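**Hand demos for cleaning eyeglasses — should I be recording the case and the spray bottle too?**

*posted by gal_skevden, Sep 29, 2024*

I'm putting together a set of demonstrations for a two-armed setup at Skevden. The task is cleaning a pair of eyeglasses with a cloth. We have two ways of recording. One is a person doing it with bare hands and a camera on the head. The other is remote control through a pair of leader arms, which our people find slow going with wire frames.

I have 12 episodes of the bare-hand kind so far. The table stays the same: case on the left when it's open, spray bottle on the right, glasses and cloth in the hands during the wipe. 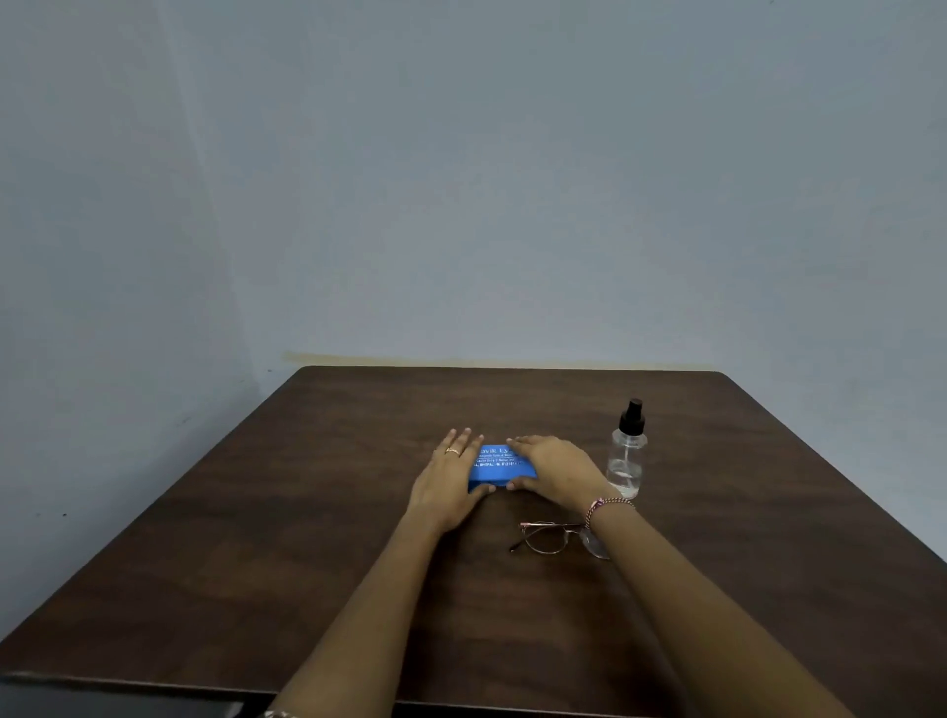
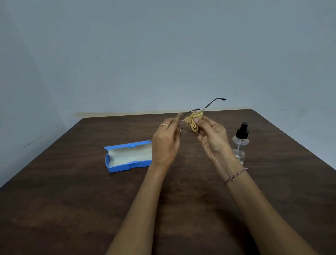
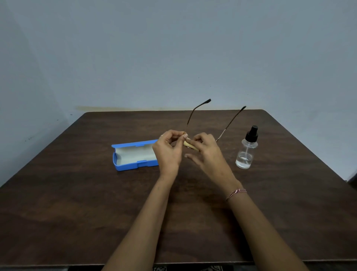

My trouble is with where an episode should start and stop. If I start with the case closed, I get a lot of material on opening and closing it, and the wiping is a small share of each recording. If I start with the glasses already in the hand, the wiping is clean data, but the policy never sees how to get there.

Second thing. The fingers and the cloth cover one of the lenses much of the time. Is that a problem for training, or do people just live with it? And should I keep the same hand on the cloth in every episode? I'm aiming for 2000 episodes by November and don't want to redo them.

---

**nirura_bench**

Record the whole thing, from closed case to closed case, and mark the boundaries afterward. You can always cut a long episode into pieces. You can't add the beginning back on. We use four labels for a similar task: open, take out, wipe, put away. Spraying gets its own label if the person does it.

On the covered lens: live with it, but have the person pause and hold the glasses up with both lenses clear at the end of each wipe. One second is enough. It gives you a view to judge the end of the wipe by, and it makes the labeling much quicker. If you can add a second camera at the side of the table, do that before you record any more.

Keep the same hand on the cloth for the first part of the set. Our first set had 2491 episodes with people free to swap hands, and the arms kept hesitating at the moment of picking up the cloth. Once we sorted them by hand and trained on one side only, that stopped. You can bring in the other side later as a separate group.

Also, move the bottle and the case a little between episodes. If they sit on the same spot every time, the policy learns the spot.

---

**zadlow72**

Just teleop it. Hand video never transfers well in my experience.

---

**twowristcams**

I wouldn't go that far. Hand video is fine for learning the order of the steps and where things go. It's weak on grip force, and with thin temple arms grip force is most of the job. What worked for us was pretraining on the hand recordings and then adding 20 teleop episodes of the wipe alone, with heavier plastic frames first and the wire ones after. We bent two pairs before we did it in that order.

One more thing for the bare-hand ones — tell people to pinch the way the gripper would, thumb and one finger. If somebody holds the frame with three fingers and steadies it with a fourth, there's nothing on the arm to map that to. It feels awkward at first and they get used to it.

Same advice as the first reply on the side camera. We put ours level with the tabletop, pointing across it.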